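3.2 Reheating practice and portion records

Household food waste is usually estimated from what leaves the kitchen, either by weighing bins or by asking residents to keep a diary. Both methods treat the leftover as an item with a single fate. In the Ortuño households this was a poor fit. A portion of rice or stew was often stored, partly reheated, returned to the refrigerator and reheated again before it was eaten or thrown out, and the diary form used in the first round had no line for the middle steps. The form was redesigned in February, and the results in this section come only from the second version.

Each entry on the revised form records the dish, the storage container, the date it was first cooked, the means of reheating and the final outcome. The outcome is one of four codes: eaten in full (E), eaten in part and stored again (S), eaten in part and discarded (P), or discarded untouched (D). Code S was the main addition. An entry closed with S must be matched by a later entry for the same dish, and entries that could not be matched were removed before analysis. Of 1,188 entries received, 983 were kept. Most of the removals came from households in which two or more adults filled in the form separately and used different names for the same dish.

The means of reheating was recorded as microwave oven, stovetop, conventional oven or none. Combination ovens with a grill element were placed in the third category when the grill was used and in the first when it was not. This rule was applied by the coder, C. Zabala, from the notes column, and a second coder, E. Aranda, repeated the work on a subset without sight of the first set of codes. Disagreements were few and nearly all involved soups that had been started in one appliance and finished in another. These were assigned to the appliance used last.

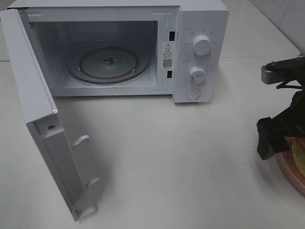

Portion size was harder to settle. Residents were asked to estimate by the spoonful, using the serving spoon supplied with the form, and the estimates were converted to grams with a table of densities for common dishes. The conversion is reasonable for rice, beans and mashed vegetables. It is weak for dishes with bones or large pieces of potato, where a level spoon is not a meaningful unit. For those dishes we report the number of portions only and leave mass out of the totals.

The largest single portion accepted in the data set was 900 g, a lentil stew stored in the pot in which it was cooked. Anything heavier was treated as a batch, and the household was asked to divide it on paper into the servings it expected to get from it. Some households found this instruction confusing and entered the batch as one portion followed by several code S entries. The two styles of reporting give the same final mass but different counts, so counts are compared within a household and never between households.

Two collection tools were considered. The Cludel form is a printed sheet held to the refrigerator door, and the Hasetti form is the same set of fields on a phone. Households chose one at the start and were asked to keep to it. The printed sheet produced more complete notes, while the phone version produced more reliable times, as the time of entry was stored automatically. We had expected the phone version to reduce missing S entries. It did not, and the share of unmatched entries was similar in both groups. Phone users tended to make their entries in a single sitting in the evening – a habit visible in the stored times – and this removes much of the benefit of an automatic clock.

Energy use was not measured. The earlier Edport survey attached plug meters to kitchen appliances and reported that residents changed their cooking habits in the first days after the meters were fitted. Since the present study depends on ordinary behavior over several weeks, we judged that the gain in detail would not be worth the disturbance. Statements below about the choice of appliance therefore refer to frequency of use and carry no claim about efficiency.

Within these limits, three patterns can be described. First, dishes stored in single servings were more often closed with code E at the first reheating than dishes stored in bulk. Second, bulk dishes reheated on the stovetop were usually heated whole, with the unused part returned to storage, whereas bulk dishes reheated by microwave were usually served out first. Third, code D was most common for side dishes, above all plain rice and cooked greens, and was rare for any dish containing meat. The third pattern agrees with the interviews, in which several residents described side dishes as something they would cook fresh if there was time.

The second pattern has a practical consequence for waste estimates. A dish that is heated whole several times loses water at each step, and its mass at the point of disposal understates the amount of food originally cooked. We did not correct for this loss. A correction would need the number of heating steps, the covering used and the heating time, and only the first of these is known for every entry.

Figure 2. Domestic microwave oven with the door open.

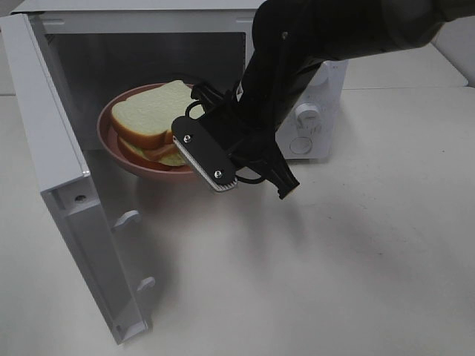 3.3 Storage time before disposal

Storage time was taken as the difference in days between the date of cooking and the date of the closing entry. Frozen portions were left out and are treated separately in Section 3.5. Where the date of cooking was missing, the portion was excluded from this part of the analysis but kept in the outcome counts given above.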